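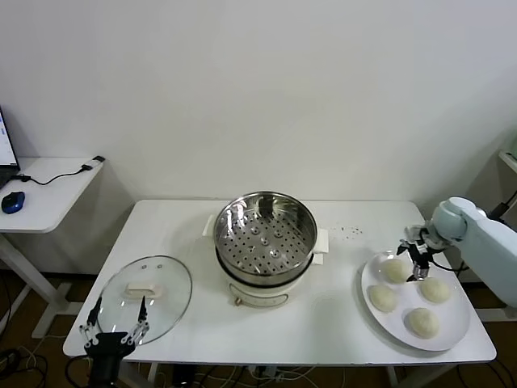 # Clomville group teaches two-armed robot to ask for help at the hard parts

CLOMVILLE, 7 January 2024 -- A robot learning to load a kitchen steamer does better when its human teachers spend their time on the few seconds where it tends to fail, according to a report released by the robotics group at Skivmont, a research institute in Clomville.

The group calls its method Edet. Instead of recording a person guiding the robot through a whole job again and again, Edet looks for the short stretches where the robot's own predictions disagree with one another. It then asks a person to show it those stretches only.

Using the method, a two-armed robot moved steamed buns from a plate into an electric steamer and put the glass lid on top in 27 of 32 test runs, the report says. A version of the same system trained only on full-length demonstrations finished 18 of 32. Both versions were given the same amount of human teaching time, 10 hours.

"The old way, you sit there and repeat the easy part all afternoon," said Uchenna Adeyemi, who led the study. "Reaching toward the plate is easy. The robot had that after the first morning. What it didn't have was the last inch before it closes on the bun."

Buns were picked because they are awkward. They are soft, they stick a little to whatever they rest on, and no two are quite the same shape. Grip one too hard and it dents. Grip it too lightly and it drops on the way over. The lid brings a different problem. Clear glass is hard for a camera to make out against a white table, and the robot has to find the handle and bring the lid down level or it slides off the rim.

The work was done on a pair of arms with simple two-fingered grippers, driven by a model that takes in camera views and puts out arm movements several times a second. Five copies of the model were trained on the same data with different starting values. When all five gave nearly the same next movement, the system treated that part of the job as learned. When they split, it marked the moment.

After each batch of practice runs, the marked moments were sorted by how often they came up and how wide the split was. A person then used a pair of handheld controllers to guide the arms through just those parts. Most of the clips lasted less than six seconds. By the end, the group had collected 2,000 of them.

Three places in the job took up most of the clips. The first was the moment of contact with a bun, mainly when it sat close to another one. The second was the release inside the steamer, where a bun would sometimes cling to a fingertip and get dragged back toward the rim. The third was lifting the lid by its handle.

Adeyemi said the second one was a surprise to the group, which had expected the release to be simple.

"We had almost no good examples of it in the full recordings," she said. "People who run the arms by hand give a small twist when they let go. They do it without thinking, and they do it differently each time. The model was averaging all those twists and ending up with nothing."

The short clips fixed much of that, the report says. Failed releases fell from nine in the comparison runs to two. Failed lid lifts did not improve as much, and they account for three of the five runs the Edet version did not finish.

A run was counted as a success only if every bun ended up in the steamer basket, none was torn, and the lid was seated. Each run had a limit of four minutes. The plate was shifted and turned before every run, and the steamer was moved within a marked area on the table. The steamer was switched off for all of the tests.

Lawal Shehu, a robotics researcher at Tisport who was not part of the study but read the report before it was released, said the result was useful and the test was narrow.

"It's one job on one table with one steamer," Shehu said. "I believe the numbers. I'd like to see them move the whole thing to a different room with different light and run it again."

Shehu also questioned how well the method would work on a model that is wrong with confidence. Because Edet depends on the five copies disagreeing, it can miss a mistake they all share. The report describes one such case. Early in training, all five copies learned to start the lid movement too soon, before the last bun had been let go. None of them flagged it. A person watching the runs caught the problem and added the clips by hand.

Adeyemi said the group does not see the method as a replacement for someone watching.

"You still need a person in the room with a notebook," she said. "We have a column in the log for things the system should have asked about. It has entries in it."

The cost of human teaching time is one of the main limits on this kind of robot training. A single full demonstration of the bun job takes a practiced operator close to two minutes, and the operator has to reset the table afterward. Under Edet, resets took longer for each clip than the clip itself in the first weeks of the project. The group cut that down by having the robot drive its own arms back to a pose just before the marked moment, so the operator only had to put the bun or lid back in place.

The time spent on resets was counted in the 10 hours for both versions, the report says. Training the five copies takes more computer time than training one, and that was not counted. Running all five during practice also slowed the robot's movements slightly. For the final tests, only one copy was used, chosen before the runs began.

The group tried two smaller follow-up jobs with the same arms. In one, the robot stacked small bowls. In the other, it folded a dish towel in half. The method helped with the bowls, where the copies split clearly at the moment one bowl met the next. With the towel it made no difference that the group could measure. The five copies disagreed almost everywhere, and the list of marked moments covered most of the job.

Shehu said the towel result was the part he would point other labs to.

"Cloth is where a lot of these ideas stop working, and people tend to leave it out," he said. "They put it in, with the bad number next to it. That saves somebody else a few months."

The report does not give a plan for using the robot outside the lab. Adeyemi said speed is the main obstacle. A successful run took an average of three minutes and five seconds, longer than the operators needed when guiding the arms themselves.

The group plans to release the clips, the training code and the test log in May. The release will include the failed runs. A second round of tests will use a steamer with a metal lid and a plate with a raised edge, and the lid will start in a different place each time. In the current tests it always started flat on the table beside the steamer.

The study was paid for out of Skivmont's general research budget. Shehu said he received no payment for reading the report.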